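Mobilfunk und Internet im Haushalt: Tipps für Empfang, WLAN und Vertrag

Stand: 12. Januar 2026

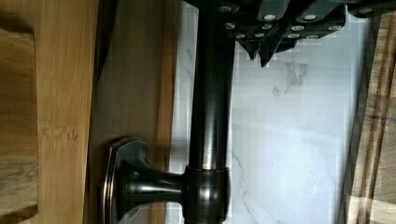 Erst messen, dann umstellen

Die Balkenanzeige eines Smartphones ist nicht genormt. Jeder Hersteller legt selbst fest, ab welchem Pegel ein Balken entfällt. Brauchbar ist nur der Messwert in dBm. Bei Android steht er je nach Gerät in den Einstellungen unter Telefoninfo, Status oder SIM-Status; bei anderen Geräten führt der Weg über ein Servicemenü.

Für LTE ist der Wert RSRP maßgeblich. Werte oberhalb von -90 dBm sind gut, zwischen -90 und -105 dBm ist mit Einschränkungen in Innenräumen zu rechnen, unterhalb von -115 dBm brechen Gespräche ab. Zusätzlich RSRQ oder SINR notieren, sofern das Gerät sie anzeigt. Ein starker Pegel bei schlechtem SINR deutet auf Störungen durch benachbarte Zellen hin, und dagegen hilft kein Verstärker.

Gemessen wird in jedem Raum an zwei Stellen, am Fenster und in der Raummitte, jeweils 60 Sekunden lang. Das Gerät dabei ablegen und nicht in der Hand halten. Die Hand dämpft je nach Antennenlage um mehrere Dezibel. Werte in eine Liste eintragen, mit Uhrzeit und Netzbezeichnung (4G, 5G). Eine zweite Reihe am Abend zeigt, ob sich die Verbindungsqualität bei Last verschlechtert.

Was im Haus dämpft

Stahlbeton, Fußbodenheizung mit Aluminiumträgerplatten, metallbedampfte Wärmeschutzverglasung und alukaschierte Dämmung sind die üblichen Verursacher. Nach einem Fenstertausch ist der Empfang in vielen Wohnungen deutlich schlechter als vorher, obwohl sich am Netz nichts geändert hat. Prüfen lässt sich das mit einem geöffneten Fenster: Steigt der Pegel beim Öffnen um 10 dB oder mehr, liegt es an der Scheibe.

Innenwände aus Gipskarton auf Metallständern dämpfen wenig, solange keine durchgehende Folie verbaut ist. Bäder sind fast immer ungünstig. Rohrleitungen, Spiegel, Heizkörper und Armaturen wirken zusammen, dazu kommt oft die Lage im Gebäudekern ohne Außenwand.

WLAN-Telefonie einschalten

Wo das Festnetz gut und der Mobilfunk schlecht ist, löst WLAN-Telefonie (VoWiFi, WLAN Call) die meisten Probleme ohne Anschaffung. Voraussetzungen sind ein geeignetes Gerät, ein freigeschalteter Tarif und ein Router, der IPsec-Verbindungen durchlässt. Betroffen sind die UDP-Ports 500 und 4500. Bei älteren Routern kann eine zu streng eingestellte Firewall diese Ports sperren.

Die Funktion steht in den Einstellungen unter Mobilfunk oder Anrufe. Nach dem Einschalten das Gerät neu starten und einen Testanruf im Flugmodus mit aktiviertem WLAN führen. Kommt das Gespräch zustande, läuft es sicher über das Heimnetz. Bei Doppel-SIM-Geräten muss die Option für jede Karte getrennt gesetzt werden.

Ein Hinweis zum Notruf: Über WLAN kann der Standort ungenau oder gar nicht übermittelt werden. Die Adresse im Ernstfall immer nennen.

Router richtig aufstellen

Der Router gehört frei aufgestellt, möglichst zentral, auf Brusthöhe oder höher. Ungeeignet sind Sicherungskasten, Metallregal, Fensterbank und der Platz hinter dem Fernseher. Abstand zu Mikrowelle und Schnurlosbasis mindestens einen Meter, besser zwei. Externe Antennen nicht alle parallel ausrichten. Eine senkrechte und eine schräg gestellte Antenne versorgen mehrere Etagen besser.

Liegt die Telefondose ungünstig, ist ein längeres Netzwerkkabel zwischen Modem und Router einer verlängerten DSL-Leitung vorzuziehen. Jeder Meter ungeschirmtes Telefonkabel in der Wohnung kostet Störabstand. Wer doch verlängern muss, nimmt paarverseilte Leitung (J-Y(St)Y oder Cat 5 aufwärts) und löst unbenutzte Abzweige der alten Hausverdrahtung.

Kanäle und Bänder

Im 2,4-GHz-Band sind in der Regel nur die Kanäle 1, 6 und 11 sinnvoll, Kanalbreite 20 MHz. Eine Breite von 40 MHz bringt im Mehrfamilienhaus keinen Gewinn, sie vergrößert nur die Überlappung mit den Nachbarnetzen. Im 5-GHz-Band sind 80 MHz üblich. Ab Kanal 52 muss der Router auf Radarsignale achten und wechselt bei Erkennung den Kanal. Wer kurze Aussetzer bemerkt, legt testweise Kanal 36 fest.

Das 6-GHz-Band reicht kaum durch eine massive Wand. Es lohnt sich dort, wo Router oder Zugangspunkt im selben Raum stehen.

Getrennte Netznamen für 2,4 und 5 GHz sind heute meist unnötig. Ausnahme: Ältere Steckdosenmodule und Heizkörperthermostate mit WLAN lassen sich oft nur einbinden, wenn 5 GHz während der Einrichtung abgeschaltet ist.

Repeater, Mesh oder Kabel

Ein Repeater soll auf halber Strecke stehen, dort, wo das Ausgangssignal noch gut ist. Im schlecht versorgten Zimmer selbst gibt er nur ein schlechtes Signal weiter. Ein Gerät mit nur einem Funkmodul halbiert den Durchsatz, weil es Senden und Empfangen abwechselnd erledigt. Modelle mit getrennter Anbindung vermeiden das.

Kabel bleibt die zuverlässigste Lösung. Ein Flachkabel unter der Sockelleiste genügt für 1 Gbit/s auf Wohnungsdistanzen, sofern es nicht geknickt oder gequetscht wird. Powerline ist die letzte Wahl. Die Werte auf der Verpackung sind Bruttowerte, real kommt ein Bruchteil an, und Schaltnetzteile auf demselben Stromkreis drücken ihn weiter. Adapter immer direkt in die Wandsteckdose stecken, nicht in die Mehrfachleiste mit Überspannungsschutz.

Mobilfunkrouter als Ersatz für DSL

In Gegenden mit schlechter Leitung kann ein LTE- oder 5G-Router die bessere Wahl sein. Entscheidend ist der Standort. Den Router zunächst mit langem Netzkabel an verschiedenen Fenstern betreiben, jeweils einige Minuten warten und SINR sowie Zellkennung ablesen. Manchmal ist die Seite, die dem nächsten Mast abgewandt ist, die bessere, etwa wenn dort eine weniger belastete Zelle erreichbar ist.

Außenantennen bringen nur dann etwas, wenn das Kabel kurz ist. Fünf Meter dünnes Koaxialkabel können bei 1800 MHz den halben Antennengewinn aufzehren. Antennen für MIMO brauchen zwei Anschlüsse, gekreuzt polarisiert. Mast und Kabelschirm sind zu erden, die Arbeit am Potentialausgleich gehört in die Hand eines Elektrofachbetriebs.

Frei verkaufte Mobilfunkverstärker (Repeater für Mobilfunkfrequenzen) dürfen in Deutschland ohne Zustimmung des Netzbetreibers nicht betrieben werden. Sie stören im ungünstigen Fall die ganze Zelle, und der Betreiber kann den Verursacher ermitteln lassen.

Datenverbrauch eingrenzen

Bei Tarifen mit Volumengrenze zuerst die Geräteliste im Router öffnen. In einem Haushalt mit drei Personen, dessen Protokolle uns vorlagen, fielen in einem Monat 239 GB an, davon der größte Teil durch einen Fernseher mit automatisch gewählter UHD-Auflösung. Nach Begrenzung auf Full HD sank der Verbrauch erheblich, ohne dass auf dem Gerät ein Unterschied auffiel.

Weitere Posten, die sich lohnen:

Automatische App-Aktualisierung auf WLAN beschränken.
Sicherung von Fotos und Videos auf die Nacht legen.
Autoplay in sozialen Netzwerken abschalten.
Hintergrunddaten für Karten- und Spiele-Apps sperren, Kartenausschnitte vorab laden.
Spielkonsolen vollständig ausschalten statt in Bereitschaft lassen.

Vertrag prüfen

Nach Ablauf der Mindestlaufzeit lassen sich Verträge über Internet und Mobilfunk in Deutschland mit einer Frist von einem Monat kündigen. Eine stillschweigende Verlängerung um ein ganzes Jahr ist nicht mehr zulässig. Das Datum steht auf der Rechnung. Es lohnt sich, im Februar einmal alle laufenden Verträge des Haushalts in eine Tabelle zu übernehmen: Anbieter, Grundpreis, Ende der Mindestlaufzeit, gebuchte Optionen, Kundennummer.

Optionen sind der häufigste Kostenposten ohne Gegenwert. Sicherheitspakete, Auslandsoptionen und Musikdienste werden oft kostenlos zur Probe gebucht und danach berechnet. Beim Durchsehen der eigenen Unterlagen fand Hala Najjar aus unserer Redaktion drei solcher Posten, zusammen 231 Euro im Jahr.

Eine Drittanbietersperre verhindert Abbuchungen fremder Dienste über die Mobilfunkrechnung. Sie ist kostenlos und wird im Kundenportal oder telefonisch eingerichtet. Wer Parktickets oder Fahrkarten über die Rechnung bezahlt, wählt eine Teilsperre.

Weicht die gemessene Festnetzgeschwindigkeit erheblich und dauerhaft von der vertraglichen ab, besteht ein Recht auf Minderung oder Kündigung. Als Nachweis dient die Messanwendung der Bundesnetzagentur. Sie verlangt eine Verbindung per Kabel und gibt die Zahl der Messungen, die Messtage und die Pausen vor. WLAN-Messungen werden nicht anerkannt. Während der Messung dürfen keine anderen Geräte Daten übertragen – auch der Fernseher im Standby nicht.

Rufnummer mitnehmen

Die Mitnahme einer Mobilfunknummer ist kostenlos und auch vor Vertragsende möglich. Der alte Vertrag läuft dann mit neuer Nummer weiter. Name und Geburtsdatum müssen bei beiden Anbietern zeichengenau übereinstimmen. Doppelnamen, Akzente und Namenszusätze sind die häufigste Fehlerquelle. Ein Antrag auf Réjean Sutherland scheitert unter Umständen, wenn der alte Anbieter »Rejean« gespeichert hat. Vorher im Kundenportal nachsehen und die dort verwendete Schreibweise übernehmen.

Im Festnetz sollte der neue Anbieter die Kündigung übernehmen. Wer selbst kündigt, riskiert eine Versorgungslücke.

Vor der Umschaltung die Zwei-Faktor-Anmeldung bei Bank und E-Mail auf eine App umstellen. SMS können am Tag der Portierung mehrere Stunden ausbleiben.

Störung melden

Vor dem Anruf bereitlegen: Kundennummer, Zeitpunkt des ersten Ausfalls, Leuchtanzeigen des Modems, Seriennummer. Ereignisprotokoll des Routers sichern, bevor das Gerät neu gestartet wird – bei vielen Modellen ist es danach gelöscht. Ticketnummer geben lassen und den Anruf mit Uhrzeit notieren. Die Frist für eine Entschädigung beginnt mit der Meldung, ein Ausfall ohne Meldung zählt nicht.

Text: Bheki Du Plessis
Fachliche Durchsicht: Shona Galbraith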